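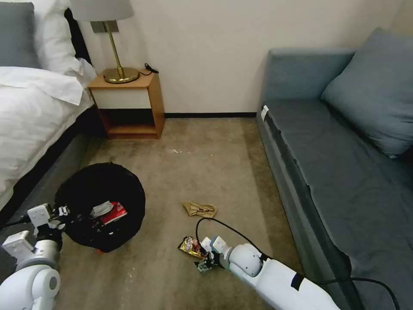

Silver stain negative but culture positive, which one goes in the report?

Radka Milošević
Posted March 10, 2023

I am a second-year trainee in a small histology lab in Plullville. We had a lung biopsy with necrotizing granulomas. The silver stain for fungus (GMS) was read as negative on two levels. The microbiology lab later grew a mold from a separate piece of the same tissue. The surgical report had already been signed out as "no fungal organisms identified." Does the culture result make the first report wrong, and does it need to be amended? Our local manual (the Allholm edition) covers changed diagnoses but says nothing on late culture results. The control slide stained correctly on both runs.

Tags: histology, special stains, reporting

Lejla Ristić

The first report is not wrong. "No fungal organisms identified" describes what was seen on the slides examined. It does not say the patient has no fungal infection. Stain and culture sample different tissue, and organisms in a granuloma can be sparse and are often confined to the necrotic center. If the two levels missed the center, the stain can be negative with a good control.

What I would do:

Pull the block and check that necrosis is present on the stained levels. If it is not, cut deeper and repeat the GMS.
Look again at the original slides at 100x oil, mainly in the necrotic areas. Broken hyphae are easy to pass over at low power.
Ask microbiology how many plates grew and how long it took. A single colony on one plate late in incubation may be a contaminant.
Issue an addendum with the culture result and the repeat stain result. Use an amended report only if the review changes the original reading, for example if hyphae are found on the first slides.

Phone the treating physician before the addendum goes out, and record the call. Do not name the mold from morphology alone.

Berchtold

Agree with addendum. We had the same thing last June, and deeper levels were positive. PAS was no help in our case, too much background.

Zaro

Culture always wins over the stain. Just change the report.

Comment by Lejla Ristić: It does not always win. Molds are common airborne contaminants, so the result has to be read against the histology. Overwriting a signed report also removes the record of what the physician was first told.

Viewed 3,620 times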